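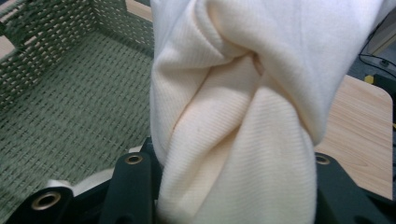

Open day at Wikham, can visitors try the hand grippers?

Taking my two lads to the robot open day in August, the one Trolto run at the Wikham unit. Last year it was all behind a rope. Someone at school said you get to hold the grippers now and do the laundry table yourself, picking up cloth and so on. True? And is there a lower age limit, youngest is 9. Cant find anything on their page. Also parking??

Posted by bindis_mum_3122

xavier_r
Yes you can, went in spring. Sign in at the desk, ask for a slot at the folding table, they give you 12 minutes. It's hand held, you squeeze and the two fingers close. Cloth is much harder than you'd think, knitted stuff worst, it twists up and you end up with a fistful when you wanted one corner. My daughter took ages over one top. Go in low and slow, line both fingers up over the table before you close them.
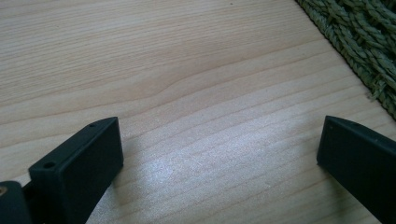 Then small squeeze, lift, have a look, put it down again if you've got too much. Staff were patient, let her have a second go when the queue died down. No idea on age sorry, she's 11 and no one asked. The big arm demo is seperate and you do stand behind a line for that.

Posted by tinshed

Parking is rubbish. Use the field.

Posted by halfpast

Rang them. Under 8s need an adult holding on with them, over that fine, so your youngest is ok. Slots start at 1000 and they had 800 people through last time so get there early. Cafe is cash only, or was. Bindis van does chips outside the gate if its still there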